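March, day six on the stator job

Got in at 7:30 and had the arms warmed up before eight. The task is the same as yesterday: stator and gear on the table, arms start apart, bring the gear over to the stator and let go. I drive, the machine records, and Rurnomitz takes the recordings overnight.

The first hour went to the left wrist camera. Its picture kept dropping out whenever the elbow came up high. I swapped the cable for the spare from the Candano box, left more slack in it, and the dropouts stopped. I threw away the last two recordings from yesterday because they had the same gap in them and I had missed it.

By lunch I had 16 good runs and 11 bad ones. Most of the bad ones were my fault. I come in too fast with the right arm and the gear tips before I have hold of it. When it stands on edge there is a short moment where it will go either way, and if I hurry, it falls flat and the run is a different task. Long, the group that will train on this, said to keep the failures if the arm recovers and drop them if I have to reach in by hand. I marked them that way in the sheet.

Lunch was soup at the desk. Answered the email from Flirberg about the second set of gears. They can't ship until next month, so we stay with what we have.

The afternoon was slower and better. I changed the starting spots after every run, a few inches at a time, and turned the stator a little as well. Yesterday I left it in nearly the same place all day, and I think those runs will teach it where the table is and not much else. I put a note on the batch so they can weigh it lower if they want.

My right shoulder is sore again. I should lower the chair before I start tomorrow. I also want to try a run with the left arm holding the stator still while the right one brings the gear in, as it slid twice after four o'clock and I had to stop both times.

Last setup before I shut down:

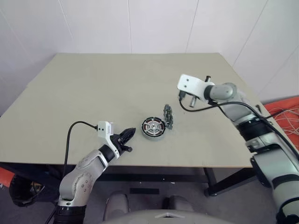
Left for tomorrow

Check the overnight upload first. The one from last night stopped partway and I only found out at ten.

Wipe the table. There is a film on it from handling the metal parts.

Ask Long if they want the gear flat for any of the starts. The sheet says upright only, but the last message sounded like they might want both.

Total for the day was 42 kept. Home by 6:15.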